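Speaker notes: Keeping house plants alive in a rented flat
Evening talk, Hodville Library, 16th July

Start slowly. Say good evening, say my name, wait for the people at the back to sit down.

I would like to begin with my first flat in Hodville. It was on the third floor, with one window to the north, and in my first winter I lost 5 plants there. I gave them water every morning, like you give breakfast to a child. I thought this was kindness. (Pause. Usually somebody laughs here because they have done the same.)

Water. This is the longest part, do not hurry. Put a finger in the soil up to the second joint. If it feels damp, go away and come back in three days. A calendar is not a good helper, because the same plant drinks much more in June than in winter. Tell the story of Bukach, my neighbour, who had a fixed watering day and wrote it on the fridge. His fern did not read the fridge.

Ask: who has a pot without a hole in the bottom? Let them raise hands. Explain the inner pot and the outer pot. Lift the inner one out, water it in the sink, let it drip for eight minutes, put it back.

Next, the kitchen. Many people believe a kitchen is bad for plants. My opinion is different. There is steam, there is a tap close by, and you stand there every day, so you notice a yellow leaf early. Only keep the pot away from the cooker and from the cold draught of a door.
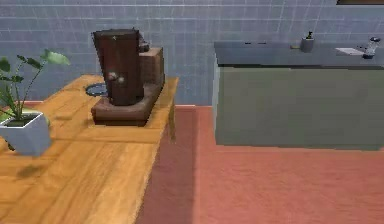
White planter on a wooden worktop. Broad leaves, thin stems.

Speak now about leaves. Broad leaves collect dust, and kitchen dust is a little greasy. Wipe them with a soft wet cloth, one hand under the leaf. No milk, no oil, no beer. My grandmother used beer and I loved her very much, but no.

Light. Turn the pot a quarter each time you water it. If the stems become long and there is much space between the leaves, the plant is asking to be nearer to the window. Move it in small steps, over one or two weeks.

Moving out. Do not forget this part, last time I forgot it. Wrap the pot in newspaper and carry it on your knees if you can. Do not repot in the same week.

Questions. If the question is about orchids, send them to Flora Geddes, she knows more than me. Thank the library. Cuttings are on the table by the door, one for each person please.

Comments

Juro: Thank you for putting up the notes. I missed the part about the two pots because my bus was late. Does the eight minutes count for big pots also?

Ra: My cutting has a root already! A very small one, but I showed it to everybody at work.

Flora Geddes: Happy to answer orchid questions, but please bring a picture of the roots as well as the flower.

Contact the talks group | © Hodville Evening Talks | Back to top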